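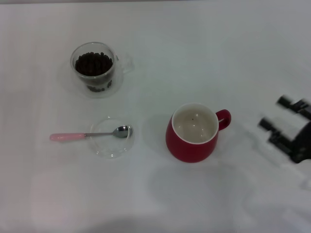
I've been putting off writing about the spoon work for most of the spring, partly because it kept not working and partly because every time I sat down to explain it I ended up explaining three other things first. I'm going to try to be good this time. (I will fail. Get yourself a drink.)

The task is easy to say out loud. Pick up a teaspoon, take some coffee beans from one cup, and tip them into a mug. My niece could do it at three, with a fair amount of bean on the floor. Our policy, which we call Culis for reasons that go back to a misspelled folder, learned to do it from teleoperated demonstrations, and for a long while it did it beautifully as long as the cup of beans was an ordinary opaque one. Then Rekha Chauhan swapped in clear glass and the whole thing fell to pieces.

I should say that Rekha was right to do it, and I told her so, after a short sulk. Glass is what people have in their kitchens. A double-walled cup is especially mean, because the beans look as though they're floating a little way inside the outer wall, and our depth readings would latch on to the beans and ignore the glass completely. So the arm would head confidently for a rim that it thought was narrower than it really was, and clink. I still hear that clink when I'm trying to fall asleep.

The first fix we tried was the obvious one, more data. We recorded 433 demonstrations with the glass cup, with Abenezer Gebremichael and me trading off at the controls, moving everything to a new spot on the table between runs. It helped! It helped quite a bit with the approach, and I got very excited and emailed everybody. But the scooping stayed bad, and when Abenezer sat down and watched the failures one after another (he has far more patience than I do) he saw that most of them started well before the beans were involved at all. They started with the grasp on the spoon. If the fingers closed too far up toward the metal, the wrist had to bend into an awkward angle to get down into the cup, and after that there was no saving it.

So that's the piece of the work I want to tell you about, because it changed how I think about these chained tasks. Instead of training one policy on the full sequence and hoping, we let the second stage complain to the first. Once the scooping stage is trained, we freeze it and ask it, for each possible grasp along the handle, how likely it is to succeed from there. That score goes back into training the grasping stage. The grasp stops being judged on whether the spoon came up off the bowl, and starts being judged on whether the spoon came up in a way that's any use.

Other people have done versions of this, and I don't want to make it sound like we dreamed it up in the bath. What was new for us was how little it took. We only needed 2 extra numbers per grasp, one for position along the handle and one for tilt, and the retraining ran overnight. On our last set of trials with the glass cup, 17 ended with beans in the mug. With the old training, on the same starting layouts, it was 8. I checked that three times before I let myself be happy about it.

There's plenty still wrong. The gripper moves fast when it enters from the side and the images blur, and I suspect we're losing accuracy there that a slower approach would give back. Finbarr Buckley thinks we should just slow it down. I would like to teach it to take one more look before it commits, and we've been having this argument, very pleasantly, since April. We also haven't touched how many beans come over in each scoop. At the moment any bean counts as a success, and I know some of you will write to me about that, and you'll be right.

Next up is a different spoon with a longer handle, and then probably sugar, which Rekha has been threatening for weeks. I've asked her to give me until the vacuum cleaner is fixed.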